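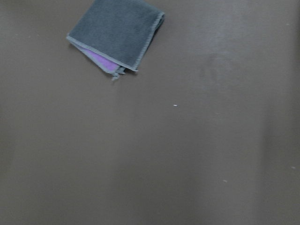
New house rules for cloth folding at Turnent

Posted Mon 26 May by Delali Aryee

Quick one from me this week, and it's about towels. Well, it's about rules for robots that fold towels, so stay with me!

Those of you who follow the folding work at Turnent will know we've been running without a proper written standard since March. We had a page of notes, a lot of habits and a fair bit of shouting across the room. As of this morning we have a real document, four pages long, and everyone who sets up or signs off a folding run is expected to work from it. Doina Babić wrote most of it (I did the commas) and I think it's rather good.

The bit that will change most people's day is the section on what counts as a finished fold. Up to now we've each used our own judgement, and when Doina went back through 261 folds that had been marked as good, she found that two of us had been passing things the rest would have failed. One of the two was me. I was being far too kind about crooked ones. So the new wording says a fold can lie at any angle on the table, that's fine, but the layers have to line up with each other to within 16 millimetres along every side. If an underneath layer shows further than that, you mark it as a partial fold and say which side. No more "good-ish". I'll miss it.

Next, frayed cloths. We argued about this one for ages. Some of us wanted every towel with loose threads taken out, as threads can catch in the fingers and they make the corner hard for the software to find. Others (me again, sorry) said that real towels in real airing cupboards are tatty and we'd be fooling ourselves if we only ever folded nice new ones. What we've ended up with is a split. Frayed cloths stay in, but they get logged as frayed before the run starts, and anything with a thread longer than a finger gets trimmed first. Trimmed, please, with scissors. Pulling just makes it worse, as I found out with a perfectly decent flannel.

Then there's the table. Wipe it between batches, let it dry, and check it for lint and crumbs. Small specks don't fail a run, but you do have to tick the box to say whether there were any. Doina wants this because Petek, our grasp-finding software, has a history of getting interested in pale dots on a dark surface. We have 3,756 runs on record and for most of the early ones we haven't a clue what state the table was in, so there's no going back to check. Annoying! I'd love to have that column filled in.

The safety pages are mostly what we had already. Hands stay outside the taped line while the arm is powered, one named person holds the stop button, and you say "clear" out loud before you start it up again. The new part is that the named person can't also be the one writing the log. I grumbled when I read that and then had to admit I'd missed a slip last month with my nose in the clipboard.

The folks at Losto have asked for a copy and will be trying the same rules on their pillowcases, which should be interesting, as pillowcases have an inside and our wording doesn't really cope with insides yet. If you spot other holes, write them on the sheet by the door or send them straight to Doina. She's taking changes until the end of next week and then it's fixed for the summer.

Printed copies are in the tray next to the kettle.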